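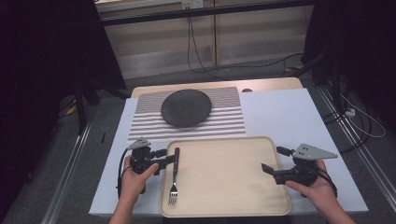
The undergraduate manipulation course at the Rolthorpe Institute has no final examination. Students are graded on a collection of demonstrations, a written protocol and the performance of a policy trained on what they have recorded. The assignment changes each year. In the current one, which the department calls Table Service, teams must teach a two-armed robot to lay and clear a single place at a table.

The choice of task was debated for most of a summer. Earlier classes had stacked blocks and sorted bottle caps, and the faculty had come to feel that such exercises rewarded patience more than judgment. Tableware presents other difficulties. A fork is thin, hard and reflective, and it lies nearly flush with whatever it rests on. A plate is wide enough that a careless approach with one gripper will turn it. Students who had considered the work trivial revised their opinion in the first week.

Demonstrations are recorded by hand. A student takes a gripper in each fist and performs the task at a small white table, and the motion of both devices is logged for later use on the robot. The course adopted this method after several years of teleoperation, during which much of the term was lost to waiting for a turn at the arms. The grippers allow a team to begin recording within minutes of entering the laboratory, and they leave the robot free for evaluation.

The pairs now in service were assembled by the course's own teaching staff and are known as Fakia units, after the workshop in which the first of them was built. Each carries a plate on top, punched with holes, that gives the tracking software a fixed shape to follow. Students are told to keep their knuckles clear of it. They are also told to watch the cables, and a recording in which a cable crosses the tray is discarded without appeal.

By the middle of the term the class had submitted 451 demonstrations. Of these, 43 were rejected in review, most of them for hurried releases or for a starting position that did not match the written protocol. The protocol has become the most closely read document in the course. It states where the tray is to be placed, which way the fork is to point and how long the hands must remain still before the first movement. One team, which named its project Prikis, rewrote its protocol 3 times before agreeing on whether the fork should be taken by the handle or nearer the neck.

Such disagreements are regarded by the faculty as the substance of the course. Two students who both believe they are performing the same action will often produce recordings that a learning system treats as different tasks. Teams are therefore required to review one another's work and to defend every exclusion in writing.

Evaluation takes place in the Lau Laboratory, on the floor above, during the last 2 weeks of the term. Each policy is allowed a fixed number of attempts, and the plate and fork are set out by a member of another team. Results are posted outside the laboratory door at five in the afternoon. Recordings accepted in review are retained for the following year's class, which will begin by reading the protocols that accompany them.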